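Week 8. Storage between work stations

Last week covered batch size. This week is about where parts wait once a station has finished with them, and how to keep that wait short.

Parts between two stations are called work in process. They have been paid for but can't be sold yet. Every plant holds a certain amount, and the usual mistake is to let the shelf decide how much. If there is room, people fill it.

Set a limit for each shelf level and write it on the edge. In the Wumar case the limit was 30 pairs of soles per rack. When the rack was full, the molding station stopped and its crew moved to trimming. Output per shift dropped for 2 days and then recovered.

Open shelving is preferred over bins for flat parts such as shoe soles. The level can be read from the aisle, and a single row is easier to pick from than a stack. Small parts can share a rack with larger ones if each has its own level. 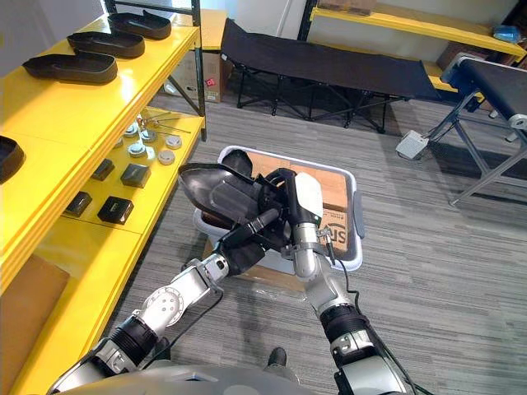

Nadiia Bilyk objected in the seminar that a fixed limit punishes the faster station, and that she would sooner set it by hours of work than by pieces. Both are used. Hours suit mixed products – pieces are simpler to check.

Terms to know: buffer, lead time, pull signal, first in first out.

Reading: Karpenko handout, section 3. Bring the lead time worksheet with the first table filled in. The second table is for April.

Related handouts
Week 7: Batch size and changeover
Week 9: Pull signals
Case notes: Wumar
Case notes: Dikik
Lead time worksheet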